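Sunday, late start

Sorter pieces for the Lakine toy library set. Green board back from sanding, edges ok now. Four holes – square, cross, round, octagon. Square one still the only one I've gaged properly. Cross arms need doing next, then octagon corners. Small red cube is the test piece for today.
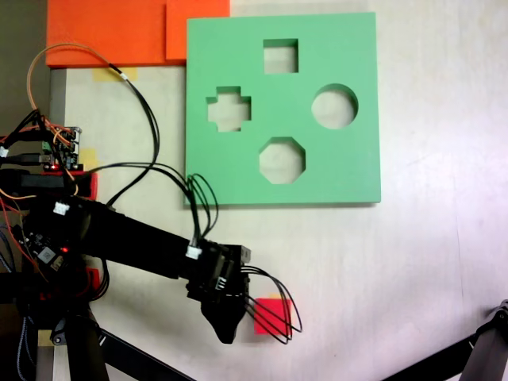 Orvokki reckons the octagon is too close to the circle for littlies and they'll just jam the round peg in either. She'd swap it for a triangle and be done with it.

Maybe. Triangle means recutting the template tho, and Pärn want the first lot by July. Leaving it for this run. Wrote it in the Stasico folder so it doesnt get lost.

Paint: 725 mL of the green left in the tin, enough for this batch. Orange is the one to reorder. 1000 mL tin this time.

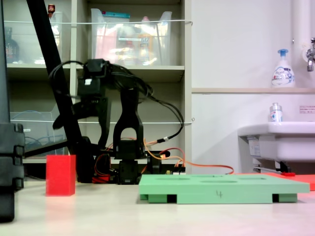
Numbering is next. Pencil first, then marker on the front edge, same spot on every tray so they stack in order on the shelf. The 4 on the light green one is the size I want, hand drawn is fine, no stencils. Keep the darker feet too, gap underneath is good for getting fingers in. Red block to be weighed before lunch and checked agianst the Morkatier sheet.

Still to do – cross gauge, orange paint, ring Pärn re boxes.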